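Skakik — a small-kitchen cooking log

README, last touched March 17, 2022

Hi! So this folder is my running record of cooking on one portable burner with one saucepan, and everything I learned about lids along the way (more than I expected, and I'm still going). I started it in September, when the stove in my apartment on Macedo Street gave out and I didn't feel like eating sandwiches until the landlord called me back.

What's in it

There are 1,691 rows in log.csv, one for each time I put the lid on, took it off or changed the heat. The columns are dish, minute, heat setting, lid (on, off or tilted) and notes. The notes column is a mess — I type with one hand while I stir — so please don't try to parse it with anything clever. Dishes.txt has the recipes, most of them soups, rice and oatmeal.

The heat setting is whatever number I had the burner on. Those numbers mean nothing on another burner, so if you add your own rows, put your model in the notes. My friends at Bimley use watts and I've left theirs alone.
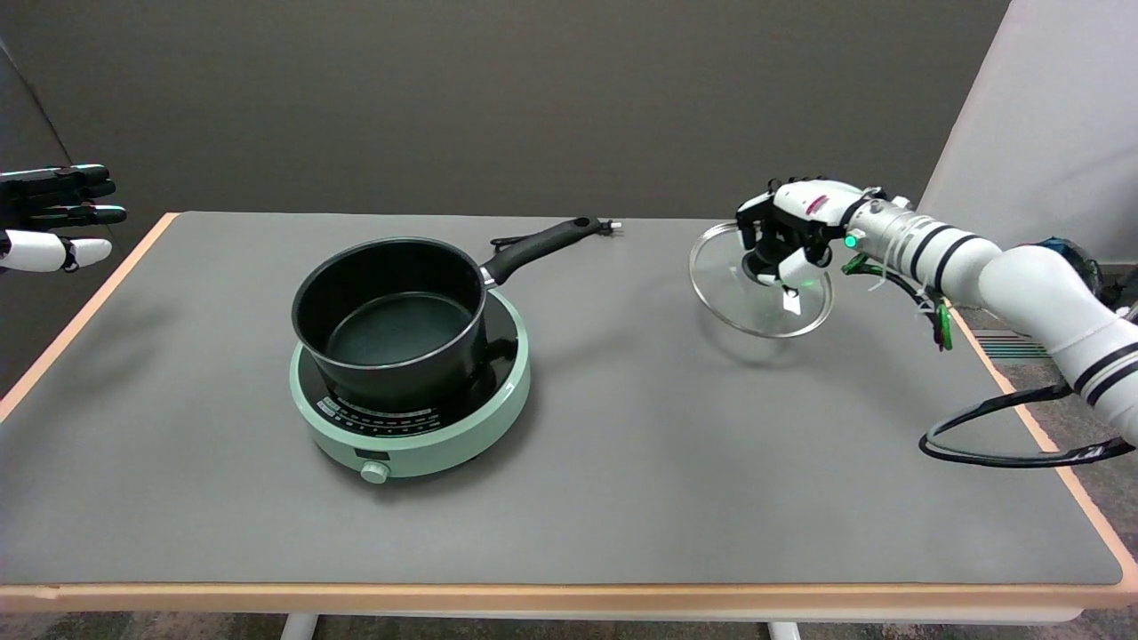 Judite Tavares wrote to me that a glass lid spoiled her for any other kind, and that with rice she never lifts it at all, she just watches for the bubbles to settle and turns the knob down. She also thinks "tilted" should be split into two values, a crack and half open. I like that a lot! It'll be in the next version, but the old rows will stay as they are.

Known problems

Rows from the first 4 days have no minutes, only "early" and "late."
Anything tagged welard is from a weekend at my cousin's place, with a heavier pan. Leave those out if you're comparing times.
I wrote "400 ml" for the oatmeal water everywhere, even on the mornings I just eyeballed it. Sorry!

Using it

Take it, change it, cook from it. If you send me rows, send at least 5 from the same dish, and keep the column order the way it is — my little chart script breaks if you don't. Corrections to the lentil soup are very welcome, it's still too thick.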